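To: bimanual-learning list
From: Data and Evaluation Group, Widmer Institute
Subject: Re: Release notes for the Kestia cup set, and a question on two-hand labels
January 2025

Dear list members,

We thank the Cloresar team for their careful reading of the Kestia release notes. Their message is quoted in part so that subscribers who joined recently can follow the discussion. Our replies follow the quoted text.

> We have begun training on the household portion of Kestia and have a
> question on the labels. In the cup episodes, the two hand-held grippers
> are recorded as separate streams, each with its own wrist view. The
> release notes say that a grasp is labeled "from the view of the gripper
> that makes it." In several episodes, however, the same grasp is also
> plainly visible from the other gripper. Should we treat the second view
> as unlabeled, or as a negative? Our first model treated it as a negative
> and learned to keep one hand still whenever the other was working.
>
> We would also like to know whether the cups are meant to be told apart
> by color, and whether the background objects were held fixed between
> episodes. Our policy does much worse when the table is cleared of
> everything except the cups, and we had expected the opposite.

The second view should be treated as unlabeled. It should not be treated as a negative. The wording in the release notes was ours, and we accept that it could be read either way. A corrected version will be posted with the next revision of the set.

The two views attached to this message come from the household portion and show the difficulty well. In the first, the gripper carrying the camera has closed on the blue cup, which is upside down, and the other gripper is visible only at the right. The label for this view is simple: one grasp, one object, one hand. 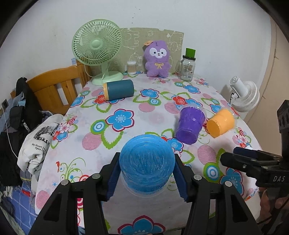

LABELS AND VIEWS

In the present release, each stream carries three fields per time step: the opening of its own jaws, the object in contact (if any), and the phase of the task. The fields were filled in one stream at a time by annotators at Prandodska who did not have the partner stream open. This was a deliberate choice. We wished to know how much of the task could be recovered from a single wrist view before the two were combined.

The result was useful, but it has a cost. Where the camera's own gripper is open and its partner is holding the object, the label for the first stream reads "no contact." That statement is correct for the gripper in question. A model that does not know there are two grippers will take it as a statement about the table as a whole, and we believe this explains the behavior described by the Cloresar team.

Our recommendation is to mask the contact loss for any time step in which the partner gripper is visible and in contact. We ran this comparison in November on 3000 episodes. The network, the training length and the held-out homes were the same in both conditions, and only the mask was changed. With the mask in place, the share of episodes in which the idle hand failed to move when its turn came fell by 20 percentage points. The share of dropped cups did not change in either direction. We had hoped for some improvement there and did not find it.

The second view is of the kind that should be masked.

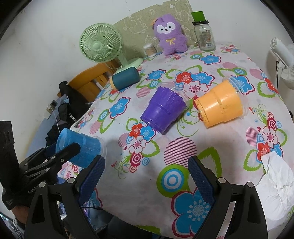 Camera gripper open; partner gripper at left with the blue cup. Contact loss masked for this view.

On color: the cups are told apart by color in the task text, and only there. The blue, purple and orange cups share one tapered shape, so that a policy cannot use shape to decide which cup has been named. Users who wish to study grasping alone may replace the color word with the word "cup" throughout. The task then becomes ambiguous as to order, and success should be scored on the final arrangement only.

A related point concerns the clear rims. The rim of each cup is transparent, and a patterned tablecloth can show through it. Segmentation models trained on solid objects tend to stop at the colored part and place the edge of the cup too low or too far in. We advise checking masks by eye on a small sample before they are used as a training target. We have no automatic check that we would be prepared to recommend.

On background objects: these were not held fixed across homes. Within a home, operators were asked to leave the rear of the table as they found it, and the fan, the plush toy and the jars in the attached views are typical of what remained. We did not ask for cleared tables at any stage. A policy trained on the household portion has therefore seen very few bare surfaces, and the drop reported by the Cloresar team is in line with our own tests. Our working view is that the policy uses the larger objects at the rear as landmarks when the wrist turns and the cups leave the view. We have not tested this directly – it would require removing one object at a time in the same home – and we would welcome results from any group that has done so.

Two smaller corrections to the release notes should be recorded.

The field named "phase" has 7 values. The notes list one fewer, having left out "regrasp."

The clock offset between paired streams is given in frames. The notes say milliseconds. Users who applied the offset as milliseconds should run their pairing again, as the masking step described in this message depends on it.

The masking script and the list of affected time steps will be placed in the tools folder of the Kestia archive. Reports of episodes in which the mask appears to be wrong should be sent to the list, with the episode number and the stream (left or right), so that other users may see them.

Data and Evaluation Group
Widmer Institute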